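Last updated: December 2022

Search this site Enter keywords Go

Can a machine do the small jobs? Report of our student project

Our group wanted to know if a robot arm can already help with simple work in a house or in a small shop. We did not want to repeat what advertisements promise. We chose a few chores and divided each one into short steps, and we tried to judge every step separately. The work was done in the teaching laboratory at Drelcombe, with a table marked in squares by blue tape.
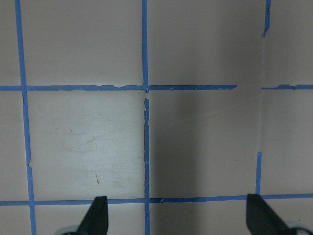
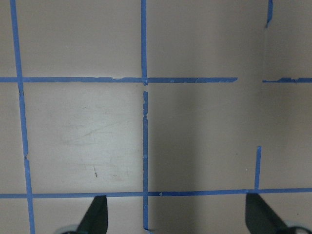
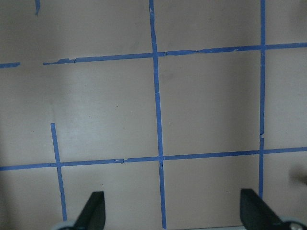 Blue tape lines and the two black fingers of the gripper, in all three views.

The squares gave us a common language. When one student wrote "the cup was placed one square too far", the others could understand it without a drawing. We did not make the squares with great precision, and for our purpose it was enough.

We selected 5 chores: putting cups in a row, folding a small towel, sorting cutlery, filling a shelf with boxes, and wiping a surface. The first three belong to the home. The shelf task came from Farnen, a small grocery shop where one of our members works on Saturdays, and wiping is needed in both places. Each chore was tried 50 times by the arm and then done by a student, so that we could compare the time.

The best results were with boxes. The arm missed only 6 of its attempts, mostly when a box was turned at an angle to the shelf. It was slow, but a shop could let it work in the evening when customers have left. Cups were also acceptable if they stood alone. If two cups touched each other, the fingers often pushed the second one away before closing on the first.

Cutlery was more difficult than we had expected. A spoon lies very flat, and the fingers must go down almost to the table to take it. We lowered the speed for this chore and the result became better, but then a student was 7 times faster than the machine. In a family kitchen I think most people would lose patience.

The towel was the weakest chore. The arm could take a corner and carry it across, but the other corners moved also, and the fold was seldom straight. We had read in our course notes that cloth is hard for machines because it changes its shape all the time. After one afternoon with the towel we believed it fully.

For wiping we have no clear answer. The movement itself is easy to program, but the arm does not know if the surface is clean afterwards. We used the Namboodiri method from our course, where two persons give a mark without seeing each other's paper, and their marks were too different to be useful.

There is also the question of preparation. Before each series a student had to put the objects in their starting squares, and this time is not included in our tables. At Farnen the boxes arrive mixed on a trolley, so somebody would still have to arrange them first.

In January we will continue with the shelf task only. The Jaslow workshop has offered us softer finger covers, and we would like to test them with thin cartons and with paper bags.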